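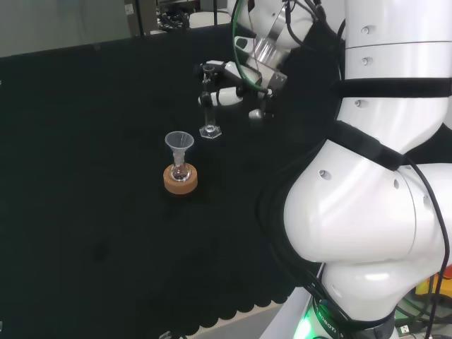
Jennylyn Bautista asked whether the arm was going to wash up after itself, and was told no, and said in that case she didn't see what the fuss was about. We have been trying to write a better summary of automation at Colik ever since and have not managed one.

About Colik

We are a contract measuring lab in Grorkgate. People send us liquids and we tell them things about the liquids: how dense, how cloudy, how much is left after a while, whether it is what the drum says it is. Our customers make floor cleaner, cutting fluid, plant food, windshield wash and one kind of syrup. We don't do medical work and we don't do drinking water, though people call about their wells anyway and we give them the county's number.

The company started in the back half of a building on Peixoto Street with one bench and a lease that described the premises as "suitable for upholstery." We now have the front half too. There are 54 of us, counting the drivers, who like to be counted.

How we got into this

For most of our history the job at Colik was pouring. You stood at a bench, you poured a liquid into a graduated cylinder, you got your eye level with the mark, you wrote down a number, and then you poured it out and did it again. Good pourers were prized. A good pourer with a bad shoulder was a problem we handled by buying a taller stool, then a shorter one, then an expensive mat.

Ghislain Vachon, our operations manager, kept a notebook of every complaint the bench staff made over one August. He was expecting pay. What he got was wrists, necks, eyes and the radio. We could fix the radio. The rest of it came down to people doing the same small, careful thing with their hands all day, and so we began looking at whether something else could do part of it.

That became the Tririk project. The name means nothing. It was what was left after everyone had vetoed everyone else's suggestion.

What Tririk is for

The aim is modest, and we've had to keep repeating that to visitors who arrive hoping for a factory of the future and find a table with a cloth over it. We want an arm that can pick up a tall glass cylinder, put it where it needs to be and set it down again in one piece. Pouring through a funnel into a flask comes next. After that, reading the level. After that we'll see.

Glass turns out to be a rude thing to hand a machine. You can look straight through it, which is lovely in a window. A hexagonal foot helps, because a cylinder with corners won't roll far, and a round flask will sit nicely in a cork ring if it's put there straight. A person does all this while thinking about lunch. Writing it down for an arm took us weeks, and along the way we learned that no two of our bench staff pick up a cylinder in the same place, and that each of them believes the others are doing it wrong.

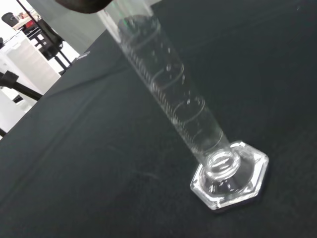 The argument about where to grip was settled, more or less, by letting the bench staff teach. We'd begun with an engineer writing the motions, and the motions were very correct and looked like someone defusing a bomb. Then Jennylyn took over two afternoons a week. She made the approach slower and the lift quicker, and she had opinions about how far open the fingers ought to be before they came anywhere near a rim. Most of those opinions are now in the software under her initials. She has asked that we mention this on the website, so we have.

What changed for the people here

This is the part applicants ask about, usually at the end of the interview and usually while looking at the door.

No one has been let go over Tririk. We put that in writing before the arm was plugged in, and the letter is pinned up in the break room next to the notice about the fridge. It gets read more than the fridge notice does.

What has changed is the day. Bench staff used to spend nearly all of it pouring and reading. Those who work with the arm now spend part of the day setting up, part of it watching, and part of it checking results against a hand measurement. Some like this very much. Some find watching more tiring than doing, and they have a point: your hands rest but your attention doesn't, and a chair is a hard place to stay alert after lunch. We rotate people every two hours. We tried four first. We apologize to the people who did the four.

There is also more talking. Pouring was quiet work, with everyone squinting. Around the arm people discuss, at length, why it stopped. A fair amount of chemistry gets taught this way, and a fair amount of plumbing, and now and then someone from billing joins in.

Pay went up a grade for anyone trained to run a session. It ought to have gone up on the first day of training and it went up on the last. Ghislain has said he would do that differently, and he has been reminded of it often enough that he probably will.

What hasn't changed

Washing up. Labels. The drivers coming in at the wrong door. The phone. Customers who send a jar with no lid wrapped in a bag with no label and want it by noon. Every result that leaves the building is still signed by a person who looked at it, and if you call to dispute a number you will get that person, who will be polite for as long as they can stand it.

The black cloths haven't changed either. We put one under the glassware because clear glass is easier to make out against something dark, and we've been promising to buy new ones for longer than Tririk has existed.

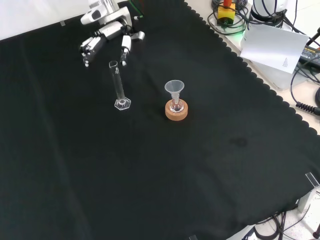
Glassware practice: cylinder, funnel and cork ring, with the hand open.

Some questions we get

Is it faster than a person? No. It's a good deal slower than Jennylyn and a little slower than Ghislain, who hasn't poured for a living in years. Speed wasn't the reason we started, and we'd be suspicious of anyone who sold us one on that basis.

Does it break things? Glass gets broken at Colik, by all parties. We keep a single breakage log for everyone and don't rank the entries, after an early version that did rank them caused bad feeling.

Who can stop it? Anyone in the room, with or without training, and you won't be asked to justify it. New hires press the red button in their first week so that they know what it feels like and so that the rest of us get used to hearing it pressed. One of the drivers has pressed it on the grounds that he didn't like the look of it. We thanked him and started over.

Can we come and see? Yes, by arrangement. Closed shoes, please, and try to keep your disappointment about the table to yourself.

Working with us

We hire for the bench more often than for the arm, and everyone who runs the arm came from the bench. You don't need to know anything about robots. You need steady hands, decent handwriting and the ability to say "I think I did that one wrong" out loud in front of other people. We've found that last one the hardest to advertise for. Training takes five weeks, and you pour by hand for every one of them, because you can't check a measurement you've never made.

We currently look after more than 328 regular sample lines for customers in Grorkgate and the towns nearby. Tririk handles none of them yet. When it does, we'll tell the customers concerned first and update this page second, and Jennylyn will want to see the wording.

Visitors and deliveries: Colik, 244 Peixoto Street, Grorkgate. Use the green door. The other door is also ours but it sticks.

Page last updated 2021-09-19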